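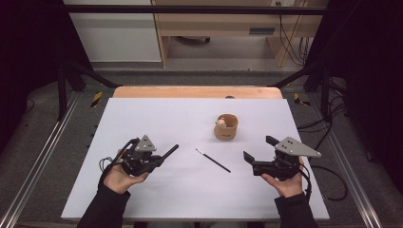

About Trimia

Small shop, 2 benches. We set up and look after hand-held grippers for teams that record table tasks. Started in April, out of the old Teladwood unit on Groscombe.

Aleksandra Kołodziej does the mechanical side. Fingers off, screws checked, play measured, fingers back on. Lena Jabłońska does cables and cameras, plus the phone most days.

Every pair gets a bench check before it goes back. Open, close, both hands, then small stuff: brushes, pots, anything thin that shows up a bad finger gap.
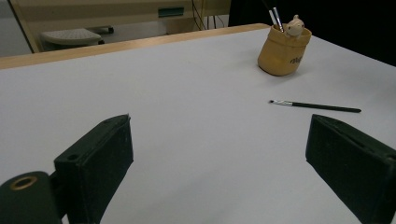 Brush and pot check, finger camera

Scuffed pads we leave alone if the grip is even. Bent ones get swapped, same day if we have teh part. Over 300 pads in stock, mostly from Urbańczyk.

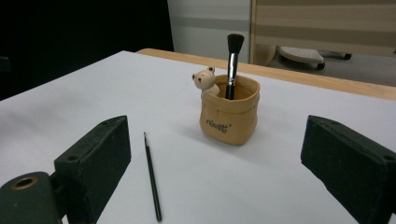

Cables are the usual trouble, so send them in with the grippers, not seperately. Job sheet comes back in the box with the readings for left and right.

Drop-offs at the side door, Unit 127. Ring twice.

Page updated 14 July 2020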